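Chapter 4
Dry Goods, Sauces and the Seasoning Station

In this chapter
Setting up a rack on a covered table
What goes in it, what stays out
Labels, lids, and the wipe-down
Key terms: station, footprint, working side, backstock

Start with the table. Not the jars. Students always start with the jars, and then the whole thing has to come apart again when the cloth needs straightening.

A seasoning station is a small area where everything used to flavor food is kept within one reach. Home kitchen, school kitchen, staff canteen -- same idea. You need a flat surface, a cover that wipes clean, a wall behind, and a rack. Wire mesh is fine. Crumbs fall through, and you can see what is in it from the side.

Lay the cover first. Smooth from the middle out to the edges. A checked cloth helps here, the lines show you where it has pulled.

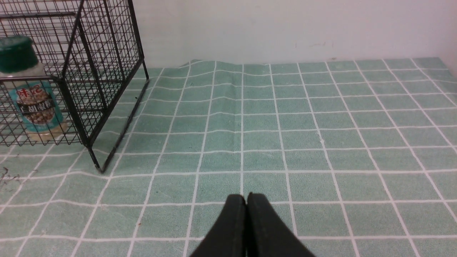 Fig. 4.1 Checked cloth and wire rack against the wall. Note the ripple in the cloth toward the back.

Ripples matter more than they look. A tall bottle on a ridge leans, and a leaning bottle gets knocked. Push the slack toward the wall, then tuck it or trim it. If the rack is already down, lift it -- don't drag. Dragging makes a new ridge right behind teh feet.

Then the rack. Low side toward you, tall side to the wall. All feet flat. Press one corner, then the opposite one. Any rock, move it.

Now the jars. Sort before you load:

Dry and used daily: front, low tier.
Dry and used weekly: behind.
Backstock: not here. Cupboard.

Most ground spices and white powders look alike through plastic. Salt, sugar, MSG, ground white pepper. So the label faces out, every time, and nothing gets decanted without a new label on it.
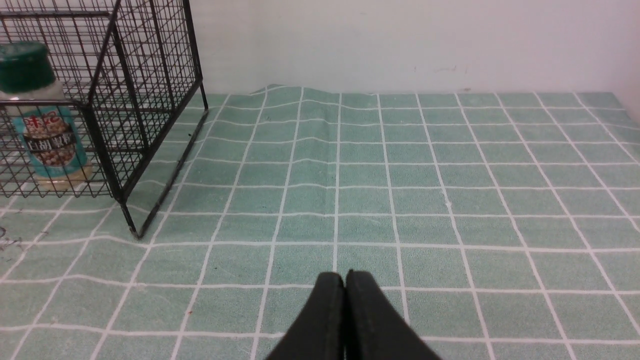

Imported jars are a seperate case. If not everyone in the kitchen reads the language on the label, add a strip of tape with the plain name in English. Tape on the body, never only on the lid. Lids get swapped. The Flinton training kitchen lost a full batch of soup that way in November -- 844 portions, sugar where the salt should have been.

Lids: screw down fully after each use. Damp gets in and the powder cakes. If it has caked, don't bang the jar on the table. Loosen with a dry skewer.

Sauces next. Bottled sauces are heavier at the start of the week than the end, and they drip. Oyster sauce is one of the worst, thick and sticky, runs down the side and glues the bottle to whatever is under it. Wipe the nozzle, close the cap, wipe the base. 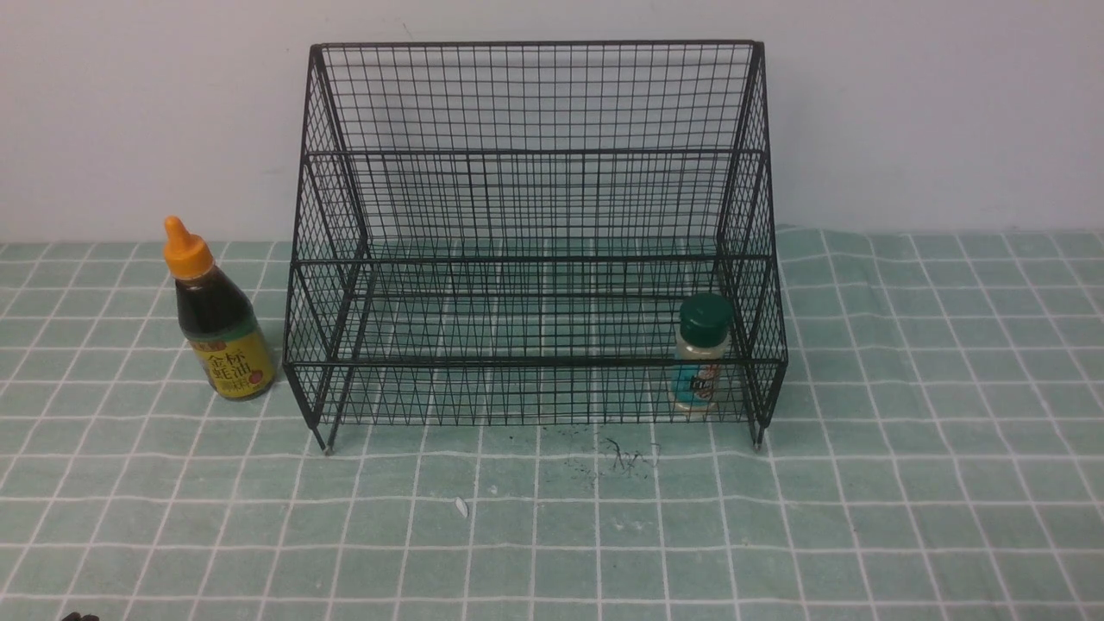
Should sauce bottles go in the rack with the dry jars?
Keep them next to it, on the cloth. A drip on a cloth wipes off in seconds, while a drip on mesh dries in the corners and has to be scrubbed out, and the jars get sticky too.

Size limit for the low tier: 300 g jars or smaller. Bigger than that, they block the row behind.

Wipe-down, end of shift. Jars out, rack off, cloth wiped, rack back, jars back in the same order. Allow 4 minutes. Stains that don't lift with warm water get a drop of dish soap, left for 2 minutes, then wiped again.

Before you go on to 4.1, get out your Lemieux worksheet and sketch the station you use now, as it is today. Mark the working side with an arrow. You will redraw it at the end of the chapter.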